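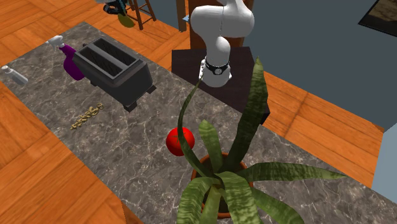 Workroom > Notebooks > Reissues > Bezerra

October, started 9.15 am

Bezerra reissue, second pass on the text. Working from the Hodport paperback, the one with the cracked spine, 214 pages. The Namthorpe hardback is later and was cut by somebody in the office there, so it's only for checking obvious misprints. Wayne Penrose has the scans of both and will put the missing pages from the hardback up when he gets to them.

Spine first. It had opened further since last time, between pages 86 and 87, and the glue is coming away in flakes. I've stopped opening it flat. Propped on the foam wedges at a narrow angle and read with the lamp low from the left. Slower, but the gutter is legible. Do not put it back on the glass. If a page needs a new scan, use the overhead stand.

Text notes as I went.

The scanning software has trouble with the dialogue. The paperback was set with worn type and the closing quotation marks have often printed as a speck or not at all, so two speakers run together. In most novels you'd sort that out from the sense. In the bedroom chapters it matters more, as the lines are short and untagged and either person could be saying them. I've marked each doubtful one in the margin file with a Q and not guessed. Where the hardback keeps the passage I've followed its speaker, and where the hardback has dropped it the Q stays for Wayne to look at.

Usual misreadings: "arms" as "anus" (twice in the Nirness chapter, once very unfortunate), "clasped" as "dasped", "burning" as "buming". Search for all of these before anything goes to proof. The spellchecker passes the first one happily. Also check every "he" against "be" and every "me" against "rne". I ran a find on "rn" and it's faster than reading for it.

Italics. Bezerra uses them for thought and for Portuguese, and the Hodport compositor used them for anything he felt like stressing. I've kept the lot for now. My view is that we keep them all and say so in the note on the text, but that needs agreeing, as the Portuguese ones look odd beside the others.

Chapter seven, the hotel. This is where the two editions part company. Paperback has the full scene from the lift to the morning. Hardback jumps from the key in the door to breakfast, with a row of asterisks, and then has a line of dialogue that refers back to something that isn't there any more ("You said you'd never tell me that"). So the cut was made late and not read through. Good argument for the paperback as copy text if anyone asks. I've written it up on the sheet pinned inside the job folder.

The scene itself is better than I remembered. The talk carries it. She's annoyed with him about the car for most of it and doesn't let it go, and the book doesn't stop being funny when the clothes come off. The jacket copy on the old paperback sells it as something much heavier than it is. Whoever writes the new blurb should read this chapter first and not work from the old back cover.

11.40 am

Ages and dates check, which we do for every backlist title with sex in it before it goes any further. Both leads are given ages in chapter one (she is thirty-four, he is a few years older), and he talks about his divorce throughout. The flashback in chapter four is to their first meeting, at the bank where they both had jobs, and her birthday dinner in that chapter puts her at twenty-six. No problem anywhere. Logged on the front sheet and initialled.

Language check. A couple of remarks about the hotel staff that read badly now. Not ours to change. Listed them with page references for whoever is writing the introduction.

Page 91: a whole line is missing at the foot. The sentence breaks at "and when he reached for the" and page 92 begins with a new sentence. The hardback has "and when he reached for the light she said to leave it", which fits the space. I've supplied it in square brackets. The brackets come out at proof once it's been agreed, and the reading goes in the list at the back.

After lunch

Trial setting of the first chapter. Tried the narrower measure and it's wrong for this book. With so much short dialogue the page goes ragged down the right side and you get columns of white. The wider measure is better, with the indents pulled in a little. Wayne's spacing for the section breaks looks fine at either width. Printed both and left them on the shelf by the guillotine, labelled in pencil.

Hyphenation: "good-bye", "week-end", "to-night". The paperback hyphenates all three in the early chapters and gives up around the middle. I'd leave the first as it is and close the others, but haven't touched them. Same question for "grey", which the paperback spells both ways. The manuscript would settle it if there were one. The estate has looked and found only letters.

Spelling generally: the paperback has "colour" and "honour", with "theater" once in chapter two. The hardback has "theatre". Treated as a misprint and corrected, on the list.

Paper test for the cover. Two sheets of the uncoated stock and 2 of the coated came back from the printer. The red goes brown on the uncoated. It's the better feel in the hand, but the old cover art depends on that red, and brown makes it look like a cookbook. Asked for one more uncoated pull with the red pushed.

3.50 pm

Wayne rang about the hardback scans. He has everything except the last gathering, where the pages are stuck together at the top edge. Told him not to force it with a knife. He'll bring it in and we can try it in the humidity box on a slow day.

Left to do:
Q lines in chapters three, seven and eleven
Search for the misreadings again after Wayne's corrections go in
Decision on italics
Decision on "good-bye" and company
Blurb brief, with chapter seven attached
Card box for the paperback, as the envelope it came in is too tight and is catching the corner of the cover

Margin file saved under today's pass. Earlier one kept, don't overwrite it. Paperback is back in the flat drawer with the wedges on top.

3 comments | 2 shares

Contact the workroom | Back to top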